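Home | About Us | Services | Service Area | Water Heaters | Contact

About Bhattacharjee Plumbing & Drain

Oct 23, 2019
By Malsha Rathnayake

Bhattacharjee Plumbing & Drain is a family-owned plumbing company based in Bistcombe. We repair and replace water heaters, clear drains, fix leaks, and do bathroom and kitchen rough-ins for homeowners and small businesses. We have been in business for 22 years and hold a current state plumbing contractor license.

The company began with one van and one plumber, my father-in-law, who had spent the earlier part of his working life on commercial boiler crews. Most of his first customers lived within a few streets of the shop. He did the work during the day and wrote the invoices at the kitchen table at night. I joined to take over the office when the phone calls got to be too much for him, and I have run the business side since then.

Today we have 16 employees. Seven of them are licensed plumbers, and the rest are apprentices, drivers, and office staff. We send the same plumber back to the same house when the schedule allows it. Customers have told us they like that, and it saves everyone from explaining the location of the shutoff valve all over again.
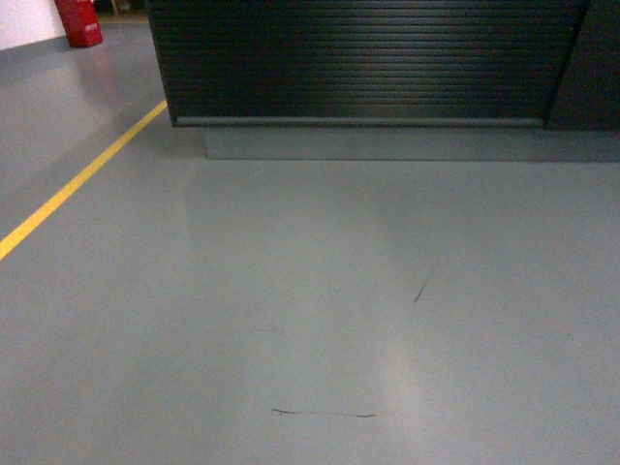 Gray floor with yellow line marking and black shutter-front cabinet.

What We Do

Water heaters are the largest part of our work. We service gas and electric tank models and tankless units. If your tank is leaking from the body, it has to be replaced, and we will say so on the phone before we charge you for a visit. If the trouble is a thermostat, a heating element, or a pressure relief valve, it can usually be fixed the same day from parts we carry on the van.

We also handle:

Drain and sewer line clearing
Camera inspection of buried lines
Faucet, toilet, and garbage disposal repair
Sump pump installation and testing
Frozen and burst pipes
Backflow preventer testing
Repiping of older homes

A good share of the houses in Bistcombe still have galvanized supply lines. These rust from the inside, and low pressure at the upstairs bathroom is often the first sign. We can replace one section or the whole house, and we will give you a price for both.

We do not do heating and cooling work. When a customer needs a furnace or an air conditioner looked at, we pass along the names of contractors we know. We are not paid for those referrals.

Where We Work

Our service area covers Bistcombe, Idthorpe, and the rural addresses between the two towns. We opened the Idthorpe location in May, after several years of driving there from the main shop. It has its own dispatcher and its own parts stock, so a call from that side of the county no longer waits on a van from Bistcombe.
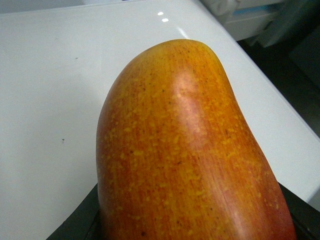 For addresses outside that area, please call before you book online. We can often make the trip for larger jobs such as a repipe or a new sewer connection, but we add a travel charge of $55 and would like you to know about it ahead of time.

How We Price Jobs

You get a written price before any work starts. If we open a wall and find something that changes the job, we stop and show you, and you decide whether to go ahead. Our plumbers are paid by the hour and do not earn commission on what they sell.

Labor on repairs is covered for one year. Parts carry the manufacturer's warranty, and we keep a copy of your paperwork in the office in case yours gets lost. Senior citizens and active military receive a discount on labor, which should be mentioned when the appointment is made. 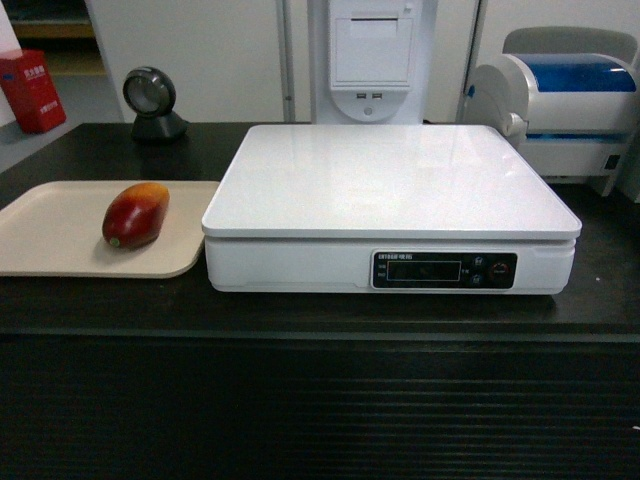 Property Managers and Builders

We look after plumbing for several apartment buildings under yearly maintenance agreements. These include a walk-through of the mechanical room, a check of shutoff valves, and priority on emergency calls. We also did the plumbing for the Jastach townhomes in Idthorpe, from underground lines through final fixtures. Builders who want a bid can send plans to the office by email or drop off a set at either location.

Working Here

We hire apprentices every year. No experience is needed, but you must have a valid driver's license and be able to lift heavy fixtures. The company pays for classroom hours and for the first attempt at the journeyman exam. Applications are kept at the front office in Bistcombe.

The office answers the phone on weekdays, and an on-call plumber takes emergency calls nights, weekends, and holidays.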